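A month with the Jollow thermal paste kit (and one very tired Dell)
April 2023
By the guy with the screwdrivers
14 comments | 9 shares

I'll start with the confession that I bought this kit for the little plastic box it comes in. My old tube of thermal paste had been living in a kitchen drawer with the rubber bands and the takeout soy sauce, and every time I needed it I'd find it oozing onto something. So when I saw the Jollow Repaste Kit, with a snap-shut case and a slot for everything, I was pretty much sold before I read what was in it.

What you get: one tube of gray paste, two plastic spreaders, a stack of lint-free wipes, a small bottle of cleaning fluid, some foam swabs and a pair of tweezers. The instruction sheet is one page, folded so many times it never lies flat again. I paid 14 bucks for mine at a place called Teixeira, a computer parts shop near me that also sells phone cases and (for some reason) umbrellas. Online it seems to go for a little less, but then you're paying shipping, so it's a wash.

The machine I wanted it for is a Dell desktop I got secondhand and use in the garage for music, manuals and the occasional very long spreadsheet. It had gotten loud. Not broken loud, just a constant whoosh that climbed every time I opened a browser tab, and by last August it was winning against the radio. I'd blown the dust out twice and it bought me a couple of weeks each time. The paste was the next thing to try, and it's cheap enough that I didn't mind being wrong.

Getting to the processor is the easy part on these. Side panel off, heatsink unscrewed, and you give it a gentle twist before you lift. Please do the twist! If the old paste has gone stiff it'll hang on, and you don't want to go yanking at anything down there. Run the computer for ten minutes beforehand and then shut it down and unplug it, and the heatsink comes away a lot more willingly. 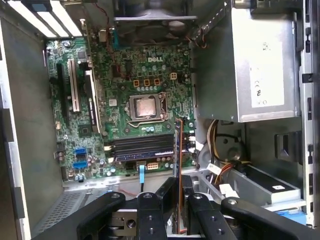 Do you need to take the processor out of the socket to clean it?

You're better off leaving it where it is for a normal repaste. The top is the only part you need to reach, and with the chip sitting in its socket the contacts underneath stay protected. Just put the fluid on the wipe and keep it off the board.

Now, the cleaning fluid. This is the best thing in the box and I wasn't expecting that. I've always used rubbing alcohol and a coffee filter, which works fine but takes a lot of passes, and you end up pushing a gray smear back and forth like you're polishing a shoe. With the Jollow stuff you dampen a wipe, lay it on the metal for a minute, and most of the old gunk comes up in one go. The second wipe gets the rest. It smells like oranges that have been to a chemistry class, so crack a window, but it dries fast and doesn't leave a film that I could see or feel.

The wipes are good too, nice and thick, and they don't shed. The swabs are a mixed bag. They're handy for getting paste out of the corners along the edge of the heat spreader, but the foam tip came off one of mine and I had to go after it with the tweezers. Maybe that's why the tweezers are in there. They're decent tweezers! I've already stolen them for splinters.

The paste itself is on the thick side. I like a small blob in the center and then let the heatsink squish it out, and for that it's fine once you get it moving, although the first squeeze takes some muscle and then a bit more comes out than you meant. If you're a spreader person you'll have a harder time. The plastic spreaders are too bendy for paste this stiff, and I got ridges on my practice run (I practiced on an old heatsink, which I'd recommend to anybody who's only done this once or twice). An old library card did a nicer job.

One more gripe, and it's the instruction sheet. It tells you how to put paste on and says almost nothing about getting the heatsink back down evenly. For the record, start all the screws by hand a couple of turns, then tighten a little at a time, going corner to corner. Don't crank one all the way down first. And plug the fan back in before you close up -- I've forgotten that exactly once, on another computer, and the beeping took a year off my life.

So how's the Dell? Quieter. I'm not going to throw a bunch of temperature charts at you, mainly because I didn't take proper before numbers, which I regret. What I can say is that the fan used to sit at 3000 rpm just showing me a web page and now it stays well under that unless I ask it to do real work. The radio wins again. I gave it a good vacuuming in the same session, so some of the credit goes to the vacuum, but like I said, dust alone never bought me more than a couple of weeks before and it's been over a month now.

I've tried a couple of others over the years, so a quick comparison. The Bradetti syringe is thinner and easier to spread, and if all you want is paste and you've already got alcohol in the house, get that one. It's 9 dollars and there's enough in it for a few machines. The Jiltent pads (the kind you peel and stick, no goop) are very tidy, but you have to get the size right and you can't nudge them once they're down. I ruined one and used words.

The Jollow kit sits between the two. You're paying extra for the fluid, the wipes and that box, and for me it's worth it, since everything's in one place and nothing is leaking on the rubber bands. If you only ever plan to do this once, it's a nice no-thinking purchase. If you do it a lot, buy the fluid alone if you can find it (Teixeira said they might carry it separately) and pick whatever paste you like.

Build of the box: great. Paste: fine. Fluid: love it. Spreaders: straight in the trash. I'd give the whole thing a 7 out of 10, and it would be an 8 if they'd swap those spreaders for something with a spine.

Next up is my sister's desktop, which she says has been making "a hair dryer noise" for ages. There's still more than half a tube left, so we'll see how far it goes.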